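Narnlow Reports Results of Controlled Trial on Meal Timing and Overnight Blood Sugar

Published January 11, 2018
By Lejla Trajkovski, Narnlow Communications

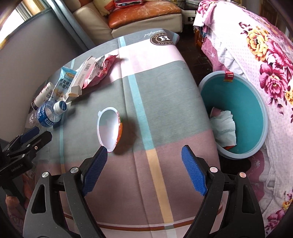 Does eating the evening meal earlier lower overnight blood sugar in adults with prediabetes?
In the Narnlow trial it did, by a modest amount, when the meal was finished at least three hours before bed and the total food eaten in the day stayed the same.

VASTBRIDGE – Narnlow, a nutrition research institute, today released the main results of the Nutov trial, a randomized study of meal timing in adults with prediabetes. The trial compared an early evening meal with a late one. Participants in both groups received the same number of calories, the same amounts of carbohydrate, fat and protein, and the same three meals per day.

A total of 1,454 adults were enrolled at clinics in and near Vastbridge. All had a fasting blood sugar level in the prediabetes range at two separate screening visits. People taking insulin or any other drug that lowers blood sugar were not eligible. People who worked night shifts were also excluded.

Participants were assigned by computer to one of two groups. The early group finished the evening meal three or more hours before their usual bedtime. The late group finished it within one hour of bedtime. Bedtime was set for each person from a sleep diary kept before the trial began, and participants were asked to keep to it. The assigned schedule was followed for 20 weeks.

The main outcome was average blood sugar between midnight and 6 a.m., measured with a sensor worn on the upper arm. Sensors were worn before the first week of the assigned schedule and again during the last two weeks. Staff who processed the sensor data did not know which group a participant was in.

Overnight blood sugar was lower in the early group at the end of the trial. The difference was largest in the first half of the night and had nearly disappeared by 6 a.m. Fasting blood sugar measured in the clinic the next morning did not differ between the groups.

"The effect is real in statistical terms and limited in clinical terms," said Ognjen Petek, lead investigator. "A person looking only at a morning fasting test would not have detected it. We do not know yet whether a change confined to the early part of the night affects the risk of developing type 2 diabetes."

Body weight

Average body weight did not change in either group. The trial was designed this way. Calorie targets were calculated to hold weight steady, and participants who gained or lost more than 3 percent of their starting weight had their targets adjusted by a dietitian. The results therefore give no information on whether early meals help with weight loss when people choose how much they eat.

Hunger ratings were collected each evening on a paper scale. Participants in the early group reported more hunger at bedtime during the opening weeks. By the end of the trial the ratings in the two groups were similar.

Adherence

Meal times were recorded by participants in a daily log and compared with sensor data. A rise in blood sugar that began outside the logged meal period was counted as a possible unrecorded meal or snack. These events were more common in the early group and occurred mostly on weekends.

"We analyzed all participants in the group to which they were assigned, whether or not they followed the schedule," said Dalal Bataineh, trial statistician. "A second analysis was limited to those with good adherence. The difference between groups was larger in that analysis, but it should be read with caution. People who follow a schedule closely may differ from the rest in other ways."

Some 20 percent of participants left before the final sensor reading. The share was similar in both groups. The most frequent reasons given were a change in work hours and skin irritation at the sensor site. No serious adverse events were judged to be related to the assigned schedule.

Limits of the study

The trial did not include people with normal blood sugar or people already diagnosed with diabetes, and its findings should not be applied to either group. Meals were supplied for the first two weeks only. After that, participants prepared their own food from written menus, and actual intake may have differed from the plan. Sleep was measured by diary and was not confirmed with a device.

Participants should not change the timing of any prescribed medicine on the basis of these results. People who take drugs that can cause low blood sugar should speak with a doctor before changing the hour of their evening meal.

Next steps

A follow-up study will measure insulin response after identical test meals served at two different times in the evening. It will be led by Abhishek Kushwaha and will take place at the Narnlow metabolic unit. Enrollment has not opened.

The full statistical plan, the written menus and the adherence rules are available on request. A report of the results has been submitted for peer review. Data at the level of individual participants will be made available to qualified researchers after publication, subject to a data use agreement.

Funding

The Nutov trial was funded by the Stojanović Foundation. The foundation had no part in the study design, the collection or analysis of data, or the decision to release the results. Ognjen Petek has received speaking fees from the foundation for work not related to this trial. The other investigators report no competing interests.

About Narnlow

Narnlow conducts clinical research on diet and metabolic health in adults. It operates a metabolic unit and an outpatient clinic in Vastbridge.

Media contact: Bujar Begović, Narnlow Press Office, Vastbridge

Last updated: January 2018

Recent releases
Dietary Fiber and Stool Transit Time: Trial Protocol Available
Bujar Begović Named Head of Press Office
Vastbridge Outpatient Clinic Adds Evening Screening Hours
Salt Intake in Older Adults: Summary of Survey Methods
Stojanović Foundation Renews Support for Metabolic Unit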